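Budgeting for a robot arm at home or in the workshop

Do put the grippers on your list before you fall in love with an arm! I'd keep 200 pounds back for jaws, clamps and spare cable, and allow three or four weekends for setting up (more if you have two arms, bless you). A roll of brown paper makes a cheap table cover, and plastic and paper cups are fine for practice.
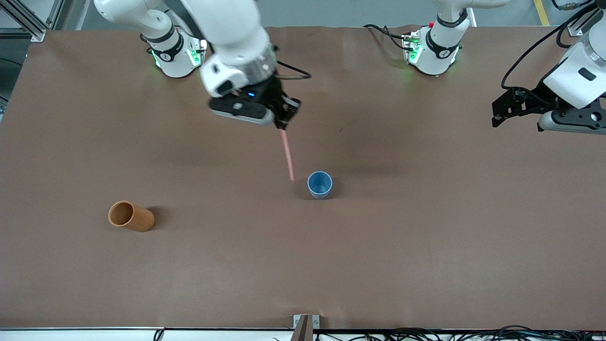 A reader wrote in to say she would price the table first, as her Flinix arm needed a far sturdier bench than she'd planned for.

Quite right, and do measure the reach too, with a bit of room behind for the base.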